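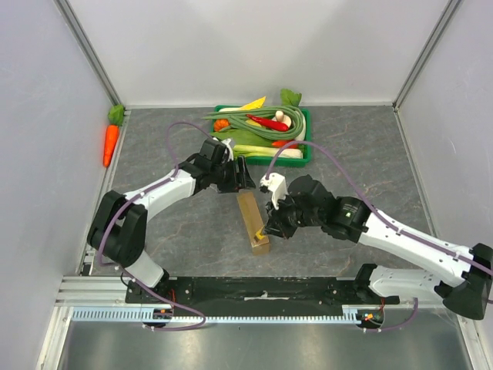 One early user of Skosance objected that the seed inventory mixed harvest year with packing year, and asked for separate columns. Version 2 splits them.

Skosance seed inventory, data card
Source: paper ledgers kept at Skarnatcombe, typed up by Ejigu
Rows: 300 - one per seed lot
Rows with a germination rate: 233
Earliest harvest year: 2000
Format: CSV, UTF-8, comma separated
Missing values: left blank, never zero
Last updated: July 17, 2022

Lot codes are text. Keep the leading zeros on import.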